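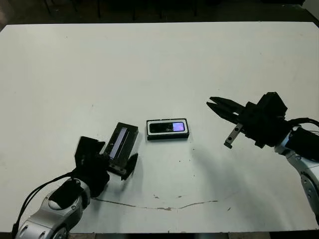 Page last changed: July 23, 2021

Casual exam supervisors - Mosodbridge

Camenzind Assessment Services is looking for 13 casual supervisors for the December exam period at our Mosodbridge centre. The work suits people who want a few weeks of paid work before the holidays. You do not need teaching experience.

What the work involves

You will set out papers and answer booklets, check candidates' identification against the roll, read the starting instructions aloud and keep watch while candidates write. At the end you collect the papers, put them in candidate order and sign them over to the centre supervisor. Most of the day is quiet. You will be on your feet for a good part of it, and phones, books and knitting stay in the staff lockers.

Last year the centre handled 3,928 papers, most of them for the bookkeeping and trades certificates.

Hours

The exam period runs for 17 days. Morning sittings start at 9:00 and afternoon sittings at 1:30, and supervisors are needed 45 minutes before each. We ask you to be available for at least six sittings. Tell us which dates you cannot do when you apply - we draw up the roster once and swaps are hard to arrange after that.

Who can apply

You must be 18 or over, have the right to work in Australia and hold a current Working with Children Check, as some candidates are under 18. A clear speaking voice is important. You cannot supervise if a member of your household is sitting an exam at the centre, or if you have tutored any of this year's candidates.

Pay and training

Casual hourly rate plus super, paid fortnightly. Training is one paid half day at the Gramis Street office. Supervisors who worked for us last year still need to attend, as the rules on late arrivals and rest breaks have changed.

Getting there

The centre is on the ground floor of Pridatus House. There is free parking behind the building, entry from the lane. The bus stops out front.

How to apply

Send a one-page letter and the names of two referees to the Gramis Street office, or drop them at the front counter. Please include a daytime phone number. Applications close when all places are filled.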